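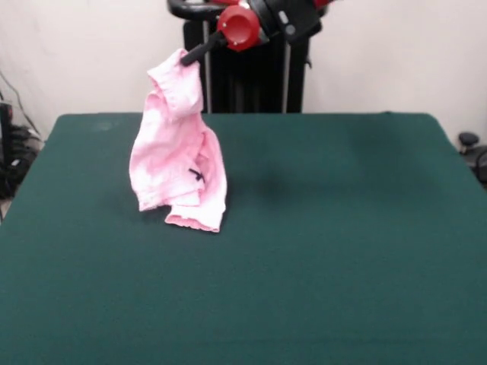

3.2 Textilien und Auflage

Der Bestand umfasst 156 Textilien aus privaten Haushalten in Grestham, überwiegend Handtücher, Waschlappen, Kinderoberteile und Geschirrtücher. Neuware wurde ausgeschlossen, da Appretur und werkseitige Pressfalten das Faltverhalten in den ersten Waschgängen stark verändern. Alle Stücke wurden vor der ersten Aufnahme fünfmal bei 40 °C gewaschen und hängend getrocknet. Weichspüler kam nicht zum Einsatz. Die Zuordnung zu den Materialklassen folgt dem eingenähten Etikett; wo es fehlte oder unleserlich war, wurde das Stück als »unbestimmt« geführt und in die Auswertung nach Faserart nicht einbezogen.

Als Unterlage dient ein großer, mit dunkelgrünem Filz bespannter Tisch (Abb. 3). Gegenüber der in der Vorstudie verwendeten glatten Platte bietet der Filz zwei Vorteile. Erstens rutscht die aufliegende Kante beim Anheben weniger nach, sodass sich der Übergang zwischen hängendem und liegendem Anteil besser bestimmen lässt. Zweitens hebt sich der Farbton von den meisten Stücken des Bestands deutlich ab; lediglich bei dunkelgrünen und schwarzen Textilien musste die Kontur von Hand nachgezogen werden. Nachteilig ist der Faserabrieb. Der Filz wurde deshalb nach jeder Serie abgebürstet und einmal, im Juli, vollständig erneuert.

Abb. 3: Hellrosa Textil, an einer oberen Ecke gefasst; die unterste Faltkante liegt auf dem Filz auf.

3.3 Faltenbild bei Einpunktaufhängung

Wird ein zerknülltes Textil an einer Ecke angehoben, so bündelt sich der Stoff unmittelbar unter dem Haltepunkt und öffnet sich nach unten in mehrere einander überdeckende Lagen. Abb. 3 zeigt diesen Verlauf. Für die Beschreibung unterscheiden wir die Bündelzone, die Öffnungszone und die Auflagezone. Die Grenze zwischen den ersten beiden wird dort gesetzt, wo die sichtbare Breite das Doppelte der Breite am Haltepunkt erreicht. Das ist eine Konvention und beansprucht keine mechanische Bedeutung.

Insgesamt liegen 1.097 Aufhängungen vor. Davon wurden 55 verworfen, meist wegen eines zweiten, unbeabsichtigt mitgefassten Stoffpunkts. Die Kodierung übernahm Dilruba Wijesinghe nach dem Siltside-Schema, das wir um die Kategorie »gerollter Saum« erweitert haben. Ein eingerollter unterer Rand – in Abb. 3 als saum- oder bündchenartige Kante erkennbar – wird im ursprünglichen Schema als gewöhnliche Falte gezählt. Für die Frage, ob ein Stück anschließend glatt abgelegt werden kann, ist die Trennung jedoch erheblich: Eine Falte kann sich beim Absenken öffnen, ein gerollter Saum bleibt in der Regel bestehen und muss gesondert ausgestrichen werden.

Kleine dunkle Stellen auf hellem Stoff, wie rechts unten am Textil in Abb. 3, wurden als »Etikett oder Naht« kodiert, sofern sich beides nicht sicher unterscheiden ließ. Eine nachträgliche Auflösung anhand des Bestandsverzeichnisses haben wir bewusst unterlassen, um die Kodierung allein auf das Sichtbare zu stützen. Gleiches gilt für die Stückart. Ob es sich um ein kleines Handtuch oder ein Kleidungsstück handelt, ist im gerafften Zustand häufig nicht zu entscheiden – die Kategorie »offen« ist daher zulässig und wird in Abschnitt 4.1 getrennt ausgewiesen.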